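Lists > Clonville Repair List > Archive > May 21, 2020

This site uses cookies to keep you signed in to the archive. OK / Manage settings

Subject: Re: board from the dead Pruteo, which caps??

> Got the Pruteo open last night, finally. Supply is dead as far as
> I can tell, no light at all. Before I order anything — is it worth
> changing all the caps or just the big ones? And do I have to pull
> every wire off first? There's one plug that won't budge and I don't
> want to snap it.
> Also does anyone still have the Østergaard parts sheet, the link
> on the Darcombe page is gone.

Quick one, on my way out. Do all of them. You've got the iron hot anyway and the small ones go too. I did mine in October, 2 evenings, no trouble since.

Leave the stubborn plug where it is. Mine had red, black and green wires on it and I just let them hang off to the left while I worked. Take a picture befor you unsolder anything, and mark the minus side of each cap on paper.

Mine:
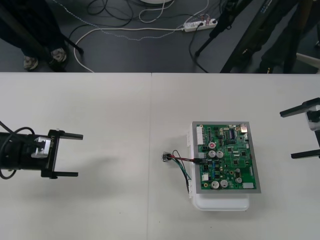 Board on its white case, wires still plugged in.

Note the one with red on top, near the upper middle. Check yours against the sheet — I have it somewhere, page 86 or 88, will scan tonite. Don't go over 70 watts on the iron.

More later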